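Robotics Club Boards > Student Builds > Kitchen task, team thread

Title: Two arms, one toy corn cob, and our remaining dignity

gearloose_ty
Posting for the Carneck team, who are having a hard month. The task is to get the corn onto the wooden tray with the left arm while the right one deals with the toaster oven. 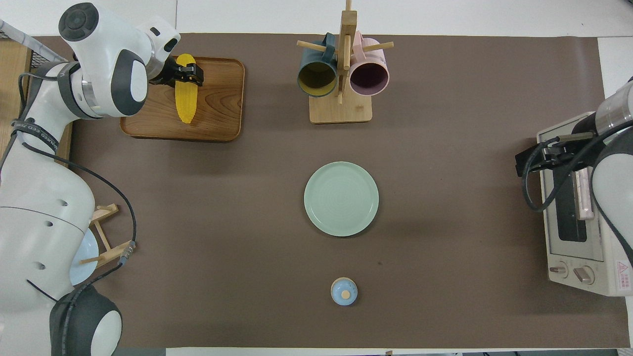

We have logged 143 runs since August. The left arm is decent now. The right arm approaches the oven door like it owes the oven money. Should we script the two arms separately or keep teaching them as a pair? The demo at Trolloscombe is coming up and opinions in our club are loud.

mothball
Separately. Get the corn boring first, then add the oven. We ran both together at Flirkevholm last year and spent 32 practice sessions finding out which arm to blame.

pegboard_jo
Disagree. If you split them you'll have two nice demos that bump elbows the minute they meet. Teach the pair, go slower. Also, your gripper has the cob right by the top and it's hanging straight down. Any swing and the tip hits the tray first. Grab it mid-cob and lay it down sideways.

gearloose_ty
We tried mid-cob. It rolled. The Partanen rules say the item has to stay on the tray, so we went back to the top grip and lower it very, very slowly — you could eat real corn in the time it takes.

mothball
The tray has a rim. Let it roll into the rim.

gearloose_ty
It met the rim and kept going. It's an ambitious vegetable.

pegboard_jo
Then your release is too high. And before anyone touches the code, tie back the cables on the right arm. They're looping down alongside the oven, and that handle is exactly the sort of thing a cable likes to hug.

quietservo
Second the cables. Also wondering why you kept the mugs and the plate out if the task is only corn and oven. We clear everything else off for training.

gearloose_ty
Judges set the table, not us. If we train on a bare mat it falls apart as soon as someone hangs up a mug.

quietservo
Fair. I still think you're making it hard on yourselves early.

mothball
So, separately, then.

pegboard_jo
No.

Comments (3)

dadofatechnician: My kid's team has the same argument every week, with more snacks.

rusty_b: Did the cable thing help? We're stuck on a door too.

gearloose_ty: Cables are tied. Door is still undefeated.

Related threads
Gripper pads that don't shed
Oven doors: push, pull or give up
Flirkevholm practice notes

Contact the moderators | © October 2021 Robotics Club Boards | Back to top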